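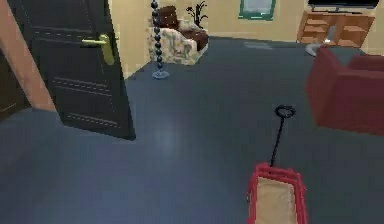
Why does the rye starter go flat in the middle of the week when the white one doesn't?

Because it runs out of food sooner. Wholegrain rye ferments faster than white flour, so on the same feeding times it peaks in the night and has sunk by the time I get in.

September 13, 2021

Right, that's the thing I've been grumbling over since I took on the test bench, so I'm putting it at the top where I can find it again. Everything else from today is in the order it happened, more or less.

Starters first. Rye (jar marked Morrison, after the flat it came from) fed at opening, equal weights flour and water, and a smaller spoonful of old starter than usual. It had doubled by lunch and I caught it just before it began to dip. White (Skota) on the old routine, slow and steady, smells of yoghurt. Dzifa reckons the Skota jar is a touch sweet for the country loaf but I like it and she's outvoted until Sofia's back.

Dough: batch came to 857 g in the bowl, strong white with a bit of the new wholemeal in it. Split it unevenly on purpose, 476 g for the tin and what was left for the small basket. I held back some of the water and worked it in with the salt after the rest, and it took it far better than last time, when I had soup for half an hour and wanted to cry.

Four folds, half an hour between them. Third one was late as I was on the phone to the mill about the missing sack (still missing, they're sending another). Don't think it mattered. The dough was lovely and stretchy by the last fold, blisters on top and everything!

Kitchen at 19 on the wall thermometer when I started and warmer once the oven went on, so the times on the card are no use without the temperature next to them. I keep saying this. I've ruled an extra column on the new cards, please use it, Dzifa, this means you.

Shaping – tin loaf fine. Small one stuck to the bench and I tore the skin a bit getting it off. Patched it, seam side down, rice flour in the basket, into the fridge overnight. Will bake that one tomorrow and see whether the tear opens up.

Tin loaf baked this afternoon. Good spring, split down one side where I didn't slash deep enough. Bottom paler than I'd like so it went back in out of the tin, straight on the shelf, 11 minutes. Sounded hollow after. Crumb is closer than the February one but it slices properly and doesn't drop jam down your sleeve. Slightly gummy near the base – I cut it warm, my own fault, the smell got the better of me.

Tried the Prundo malt in the offcut dough, just a pinch. Colour came up darker on the crust, taste I couldn't tell apart. Want to try it again with a whole loaf before I say anything rude about it.

Also had a go at the Skider crackers with the discarded rye. Rolled as thin as I could, oil, salt, caraway. The thin ones at the edges were burnt and the middle ones were bendy, so there's a narrow patch of good cracker in between and I ate most of it. Next time dock them all over and cut before baking.

To do:
– chase the mill again if no sack by the morning
– feed rye last thing at night as well, see if that sorts the slump
– bake the small loaf from cold, slash deeper
– new blade for the lame, this one drags
– ask Sofia where she put the big tub lids

Comments

Dzifa Gbeho
Column noted, I have filled it in for today. Country loaf still wants a sharper starter and I will be saying so every week.

Sofia Sotiropoulos
Lids are under the sink behind the trays. Try the rye with cold water at the evening feed, it slowed mine down nicely in the summer. Were there any crackers left?

Dzifa Gbeho
Two. Bendy.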